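4.2 Hanging and drying of small household textiles

The second part of the study looked at how small textiles are dried once they leave the washing machine. Large items such as sheets and duvet covers were left out, as they are treated in Section 4.3. We were interested in hand towels, dish cloths, napkins and wiping cloths, which make up most of the pieces in a normal household load but get little attention in the literature on home laundry.

Households in Plollavden and Rastness kept a drying log over the study period in January. A total of 71 households returned logs that could be used. Between them they recorded 1624 small textile items, and each entry gave the type of item, the place where it was dried, the way it was supported, and the time at which it was put up and taken down. Three households stopped partway through and their logs were not included. The log sheet was adapted from the one used by Pacheco in the earlier Sampaio work, with one added column for the kind of support. Respondents could write freely in that column, and the answers were later sorted by two readers working apart from each other. Where the readers disagreed, the entry was discussed and given a single code.

Of the 1624 items, 994 were dried folded over something, either a rail, a line, a radiator or the bar of a clothes hanger. The rest were pegged, clipped, laid flat or put in a tumble dryer. Folding over a support was the usual choice for towels in both towns. Pegging was more often reported for dish cloths and napkins. Several respondents noted that they would have pegged their towels as well, but that the pegs were kept outdoors in winter and it was not worth going out for them.

The use of clothes hangers for towels was not expected when the log was designed, and it appears only because of the free column. Respondents who used hangers gave two main grounds. The first was floor space. A rack with one or two bars fills up quickly when towels are laid across it full width, while a towel on a hanger can be turned sideways to the bar. The second was that a finished towel can be moved to another room – or to a door frame, if someone needs the rack – without being handled again. A few respondents also wrote that towels dried this way kept a crease at the fold and had to be shaken out before use.
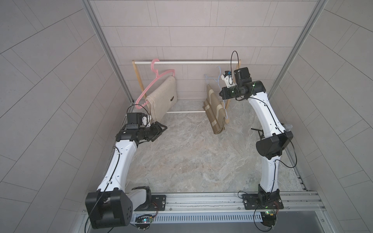
Figure 3. Towel and patterned cloth on hangers at a drying rack.

Towels on hangers differ from shirts on hangers in one important respect, which is that nothing on the hanger holds the shape of the piece. A shirt is carried at the shoulders and falls from there, but a towel rests over the hanger as a folded layer and stays in place by its own weight and by friction. How the piece lies is therefore decided by the person who hangs it. Figure 3 shows two small textiles arranged in this way, a beige folded towel draped over a pink plastic hanger and a brown and beige patterned cloth on a light blue wire hanger. In the log, the two hanger types were coded separately. Respondents who owned both kinds tended to say that plastic was better for thick towels and that wire was good enough for thin cloths, although we did not test this.

The position of the fold is a further point. Respondents were asked whether they placed it at the middle of the textile or let one side hang lower, and most had no fixed habit. In a follow-up interview, one respondent in Rastness described leaving the back layer short so that air could reach the front, and then turning the towel over before going to bed. Others hung the towel and left it until the rack was needed.

Two limits of the data should be kept in mind. Drying times were taken from the log and depend on when somebody checked the towel, so they are upper bounds. Room humidity was not measured in every home. The Datumar loggers we had planned to use were available for Plollavden only, and Ferraro treats those readings in the appendix. For these reasons we report how the items were supported and make no claim in this section on which method dries a towel faster.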